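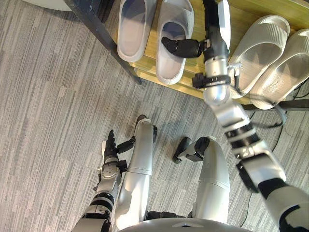

4.3 The wrist cable fault

We had hoped to report the slipper task as one of our easier ones, and for most of the Mudgway trials it was. The humanoid walks up to a low shelf, reaches down with one hand, takes a slipper by the footbed and sets it down beside its partner. Over 308 attempts the grasp itself gave us very little trouble. What did give us trouble was something we had looked at every day and never properly worried about, namely the thin cable at the small module strapped to the forearm (Figure 6).

Figure 6. The right hand reaching into a grey slipper on the shelf. Note the cable looping out from the strapped module toward the white pair.

In 11 of the attempts the robot stopped partway through the reach with a lost-signal error from the wrist. The Clerkulo controller did as it was told and held the arm where it was, but holding a long arm out over a shelf, with the body leaning after it, is an awkward way to wait for help. In 2 of those cases the robot had to be steadied by hand before we could bring it back to standing, and we count these as safety events even though no one was hurt and nothing was damaged.

We spent a good while blaming the software, we are a little sorry to say. The logs from our Amden tool showed the signal dropping only when the forearm was turned well inward, and that finally sent us back to the connector. The loop had enough slack to catch on a slipper or on the shelf, and each small tug had worked the plug a bit looser. The connector was rated by its supplier for 2,000 bends, a figure we had taken as comfort, but the rating says nothing of sideways pulls.

For the later Brelteteo trials, begun in November, we shortened the loop, tied it down at two points along the forearm and lowered the reach speed near the shelf.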